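Cliranach is pleased to open orders for the Clememard hand-held gripper kit. This thread sets out what the kit includes and the terms of service. (1/6)

Each kit contains two grippers, four spare finger pads and a printed setup guide. The operator holds one gripper in each hand and records everyday household tasks. (2/6)

Orders placed by October 29, 2026 will ship in the first group of 258 kits. Later orders will be filled in the order received. (3/6)

Training is led by Yu-na Ryu and Iddrisu Appiah. The course has 19 short lessons – all may be taken at home and at the operator's own pace. (4/6) 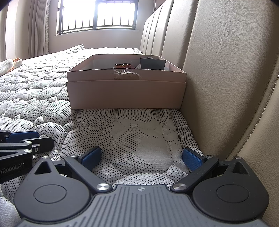
Finger pads are covered for wear during the first year of service. Operators should inspect the textured grip surface before each session and replace any pad that has become smooth. Bedrooms are an approved setting, and an open cardboard box set on the mattress between the two grippers' reach is a suitable place to begin. Loose fibers, like the fluffy tuft over the front rim of this one, should be kept clear of the pivots. (5/6)

Questions about repairs may be sent to Woo-jin Do at our service desk. Please include the kit number – it is printed on the first page of the guide. (6/6)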